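Takeaway Cup Use and Disposal at the Ritlow Campus
Group 4 project report
Hanane Ashour, Themba Mabuza, Tài Đào, Refilwe Ntuli
Supervisor: Dineo Magagula

1. Background

The Ritlow campus has one café and a kiosk beside the library. Both sell hot drinks in paper cups with a thin plastic lining. The campus waste guide tells students to put these cups in the landfill bin, but the signs above the bins in the main hall show a cup under the recycling symbol. Our group wanted to find out what students do with their cups and whether clearer signs would change it.

2. Aims

We set out to measure how many takeaway cups end up in each type of bin, to ask students what they believe the correct bin is, and to test a new sign at one bin station.

3. Method

The bin audit took place in February over two teaching weeks. Themba and Refilwe emptied the three bin stations in the main hall at 4 p.m., sorted the contents by hand on a tarp behind the building, and recorded every cup by the bin it came from. Gloves and tongs were supplied by the grounds office. Lids were counted separately and are not included in the totals.

The survey was done on paper at the café. Hanane wrote the questions and Tài entered the answers into a spreadsheet. We asked where the person usually finished their drink, which bin they thought was right for the cup, and whether they owned a reusable one. We received 37 completed forms. 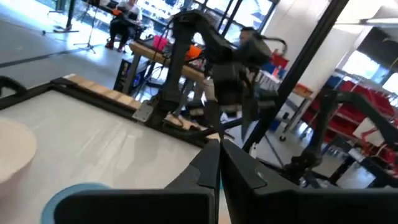
Figure 1. White work surface with black edging.

For the sign test, we printed a new sign for the station nearest the stairs and left the other two as they were. The sign used the word "landfill" in large letters and a simple drawing of a cup. It stayed up for the second week only.

4. Results

We counted 629 cups in total. More than half were in the recycling bins, where they are treated as contamination. The rest were mostly in landfill, with a small number in the organics bin, usually with tea bags still inside.

In the second week the station near the stairs had fewer cups in recycling than it had in the first. The other two stations showed little change. Most people who filled in the survey chose recycling as the correct bin, and several wrote that they had never read the signs. A few asked why the kiosk does not offer a discount for bringing your own cup, as the café does.

5. Problems

Our plan was based on an expected total of 700 cups. Rain in the first week kept people out of the main hall and the kiosk closed early twice. One landfill bin was also emptied by the cleaners before we reached it, so that day's count is low. The survey was small and only reached people who were already buying a drink.

6. Recommendations

The old signs in the main hall should be replaced before next term. The kiosk should match the café's discount. A future group could repeat the audit in winter, when more hot drinks are sold, and include the work areas we left out.

Raw counts and a blank copy of the survey are in Appendix A.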